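From: Dirk Ostermann
To: Prirnus holders list
Date: 22nd March
Subject: Re: Treasury vote and the Gulville bridge

İlker Türkmen wrote:
> The proposal is simple enough. We move 1340 tokens out of the
> treasury and lock them in the Gulville bridge for 7 months. The
> bridge team pays us a share of the fees, and our holders get a
> cheap way to swap across. Skondside did the same in the autumn
> and are happy with it. The code has been audited twice. I'd like
> to open the vote this week unless there are serious objections.

İlker, I have a few, and I'd call them serious.

First, the audits. I read both. One covers a version of the contract that was replaced before launch, and the other leaves out the withdrawal code, the very part I'd want someone to look at. Saying "audited twice" on the voting page would give people the wrong idea.

Second, who holds the keys? The docs say any two signers can upgrade the contract. They don't say who the signers are, or whether they all work in the same office. I asked in the Gulville chat and was told the list would be published "soon". Until it is, we'd be handing our tokens to strangers and calling it decentralised.

Third, the fees. The figure in your draft comes from one very busy fortnight. Take the whole period since launch and our share would have come to 379 tokens less. I can send you the sheet. Perhaps trade picks up again, but I wouldn't vote on that.

As for Skondside being happy — they can't withdraw yet, so what else would they say? Ask them again when the lock ends.

I'm not against bridges as such. I'd back a much smaller deposit with no lock, once the signers are named. Could you put that up as a second option?

The notes from the Kurtuluş meet-up are on the wiki now. I've corrected the bit where I'm quoted as supporting the lock. 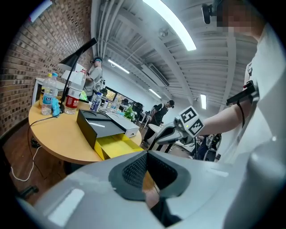
By the brick wall, Kurtuluş page of the wiki

One more thing: please don't open the vote with a three-day window again. Last time half the list only heard about it afterwards.

Dirk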